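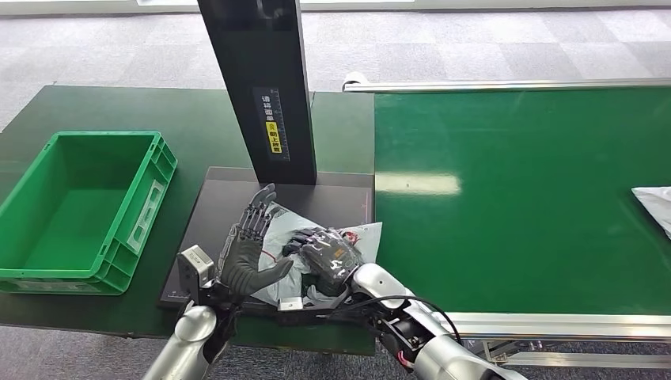

Yareli Galindo wants to know if we'd take somebody who has never touched a robot, can't solder, and only knows the Python you pick up from one semester of stats. She asked in the group chat and then three other people put a thumbs-up under it, so I figured I'd better answer in public.

Posted in September
By Lise Beaulieu

We would! Please come! Half the people on the project now walked in knowing less than that, me included. I joined Zarnance as a sophomore because I liked the stickers, and now I'm the one writing the recruiting post.

So, what we do. Zarnance is the parcel project of the student robotics club. We have a two-armed robot with five-fingered hands, a conveyor, a crate and a scanning station, and we teach the robot to pick up a package, get it onto the scanner with the label facing the right way, and pass it along. A cardboard box is pretty easy. A floppy plastic mailer with a sock in it is awful, and most of our packages are floppy plastic mailers. They fold up, they slide, they come out of the fingers at weird moments (I have yelled at a bag. You'll yell at a bag).

We need six new people this semester. The big thing on the calendar is Garnesard, the student competition in the spring, where every team gets a crate of packages it has never seen before and has to clear it without anybody stepping in. We went last year and had a great time and did not do great. This year I'd like to get past the first round, and for that we need a lot more practice runs in the log than we've got.

What you'd be doing, depending on what you like:

Driving. You wear the gloves and the robot's hands follow yours, and every run gets recorded so the training code can learn from it. It takes an afternoon to stop being terrible and a couple of weeks to be good. Piano players and people who crochet tend to pick it up scary fast. We've logged 3,644 runs so far and I'd like roughly 1,000 more before winter break.

Labeling. Somebody has to go through the runs afterward and mark where the grasp starts, where it ends, and what went wrong. We do this in Rullel, which is a tool two of our alumni wrote and which has exactly one keyboard shortcut that matters. You can label from your dorm bed. Many do.

Code. Training, evaluation, and the never-ending cleanup of the scripts folder. If you've taken the intro machine learning class you'll be useful on the first night. If you haven't, pair up with someone who has and ask a million questions.

Hardware. Cables, brackets, finger coverings, and tightening the thing that came loose again. I would really love one more person here. Right now it's basically me and a tray of tiny screws. 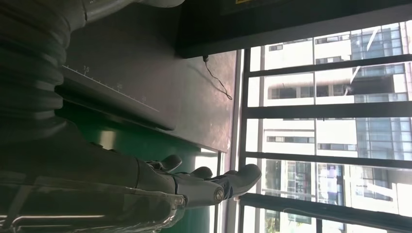
Do I have to be an engineering major?
Any major is fine, and so is undecided. We've got a linguist, two nursing students and a guy in hotel management who is the best driver we have.

Time-wise, plan on one evening session a week, 6 to 9 p.m., plus whatever labeling you feel like doing at home. The closer we get to Garnesard the more people hang around, but that's up to you, and during midterms we shut down completely. If you have a job or you commute, tell me and we'll stick you in the early slot at 4. Grad students are welcome too, though you can't be on the competition roster (their rule, I argued about it).

You can get one credit for this if you sign up through the independent study form. Put Nikolaidis down as the section, that's the lab we're listed under, and don't wait on it, the form closes before you'd think. If you don't want the credit, skip the form and just show up.

There's no pay. I wish there were. Snacks are covered, the competition trip is covered for the roster, and if you drive for the whole semester you get a hoodie, assuming the hoodies come this time.

A few things I want to be upfront about. It's slow. You can spend a whole evening on one grasp and go home with it working a little worse than when you got there. The robot needs to be homed between sets and you'll be standing there with your arms out feeling silly. We also have safety rules and I'm strict about them: long hair tied back, one person on the stop button whenever the arms are powered, and you don't reach over the table to fix a bag, you call it and wait. The training for that is an hour long on your first night and everybody does it, seniors too.

On the good side, there's a moment when you've been fighting a crumpled mailer for ages and then the model you trained picks it up by itself, and the whole room makes the same dumb noise. I've been doing this for two years and I still make the noise.

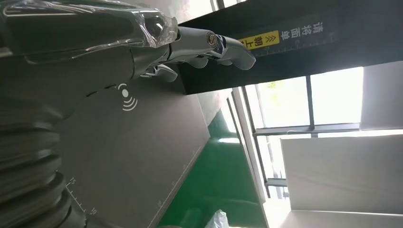
One of the hands at the scanning station

If you want to see it before you commit to anything, come by Room 1038 during any evening session and ask for me or Yareli (she signed up about ten minutes after asking that question, so she's official now). You can try on the gloves, and if there's a gap between sets I'll let you have a go at a package. Bring a friend if walking into a room full of strangers isn't your thing! I did exactly that my first time, and my friend quit after a week and I'm still here.

Old packaging is welcome too, by the way. Padded mailers, the crinkly kind, the shiny kind, anything a store sent you a T-shirt in. Black out your address with a marker first and drop it in the box inside the door. The weirder the plastic the better, and I'd especially like more dark ones.
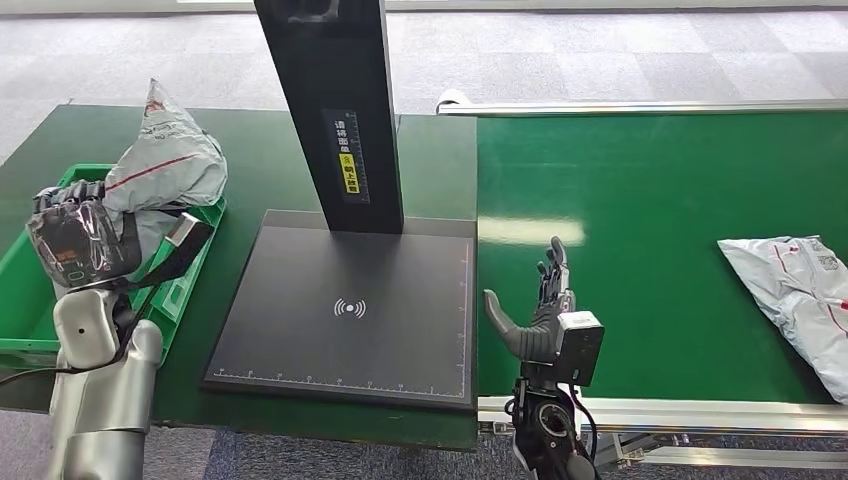

How to sign up

Send a short note to the club inbox with "Zarnance" in the subject line. I don't need a resume. Tell me your name, your year, which of the jobs above sounds fun (pick more than one if you want), which evenings you can't do, and whether you're after the credit. If you've built or broken anything you're proud of, throw that in, it doesn't have to be a robot.

I'll write back to everybody before the end of the month. If we get more people than we have glove time for, I'll start a second group for labeling and code and we'll rotate, so please don't talk yourself out of it. Left-handed drivers, I need you in particular, write to me first.

Lise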